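Section 7: Trying Out a New Set of Fingers

Use this section when you have two sets of fingers for the Plirnader hand and need to find out which one earns the drawer space. The tests take an afternoon. The paperwork takes a little longer, as always.

Before you start, you should have finished Section 6 (homing the arm) and have the Kokkinos controller running with no red lights. A steady amber light is fine. A blinking amber light means it wants something, and Appendix B will help you guess what.

CAUTION: Press the stop button before you put your hands anywhere near the fingers. Pausing the program is not the same thing. A paused arm is only waiting for someone to click Resume, and that someone may be you, with your elbow.

7.1 Fitting the fingers

1. Press the stop button and wait for the brakes to click.
2. Back out the screws on the old fingers and put them in a cup. Screws left on the table will find the floor.
3. Slide each new finger onto its rail until it stops. If it goes on upside down without complaint, you have the early Dreratham set, which lacks the locating pin. Check that the flat faces look at each other.
4. Tighten by hand, then a quarter turn with the short key. The long key will let you strip the threads, and it has done so before.
5. Release the stop button and run Open/Close from the service menu. Enter passcode 1311 when asked.

Note: The controller remembers the width of the last fingers you used and will go on believing in them until told otherwise. Select Hand > Finger Set > Measure every time you swap.

7.2 The rim test

Rims separate good fingers from good-looking ones. A block of foam can be picked up by almost anything. A curved plastic wall moves away when pushed on one side and bows inward when pushed on both.

1. Set the container on the table and mark its position with tape.
2. In the Triretti software, load the program called RIM_SLOW. There is also a RIM_FAST. Leave it alone for now.
3. Set grip force to 2.
4. Bring the hand down over the rim in jog mode, then switch to the wrist camera view. 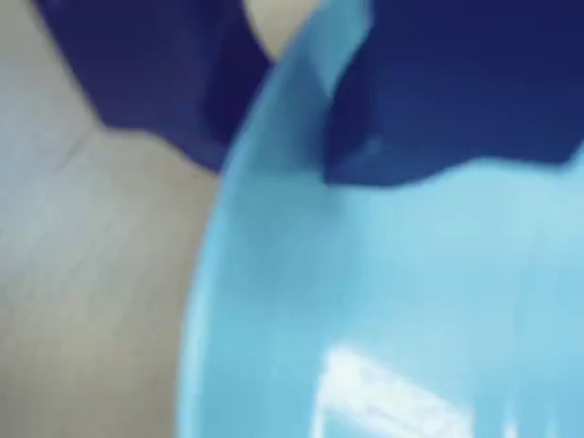
5. Close the fingers one step at a time. Stop when the force reading first changes, and write the number down.
6. Lift to the first preset height and hold. If the container tilts, note which way. "It tilted" will mean very little to you next month.
7. Lower, open, and put the container back on its tape.
8. Do 13 lifts with each finger set. You will want to stop after five, when the result seems obvious. Keep going, as the early lifts are the flattering ones.

Note: The wrist camera has a fixed focus, and it was set with larger distances in mind. Close work looks soft. Do not try to judge finger alignment from this view; use the table camera or bend down and look.

CAUTION: Shiny plastic throws glare back at the camera, and the edge finder in Triretti is very fond of glare. If the green outline hugs a bright patch when it should be following the rim, turn off auto-detect and set the approach point by hand.

7.3 The plate test

A plate is harder than it looks. There is very little height to work with, and a finger that comes in too steep will press the rim down and shove the whole thing across the table.

1. Clear the area where the plate will go and lay it flat. Spin it gently with one finger to make sure it does not rock.
2. Switch to the table camera.
3. Jog the hand to a point over the far edge of the rim. Leave a visible gap.
4. Check that the cables have enough slack for the wrist to turn both ways. A cable that pulls tight in mid-turn will show up in your results as a bad finger.

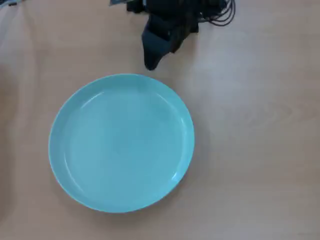 5. Lower the hand at the slowest setting until the fingertip is level with the lip, then save the point as PLATE_A.
6. Run the pinch with grip force at 2, then at 7. Do not go higher. The slider does, but the plate may have other views.
7. Record each try as held, slipped or pushed. "Sort of" is not a category, though past log sheets suggest otherwise.

If the plate slides on every try, lower PLATE_A slightly and repeat. If the fingertip touches the table before it reaches the lip, the controller is probably still using the old finger length. Go back to 7.1 and run Measure, which you may remember being told about.

7.4 Saving your results

Choose File > Export in Triretti and give the file a name that includes the finger set. The software will suggest "test_final". Decline. Then continue to Section 8, where the suction cup gets its turn.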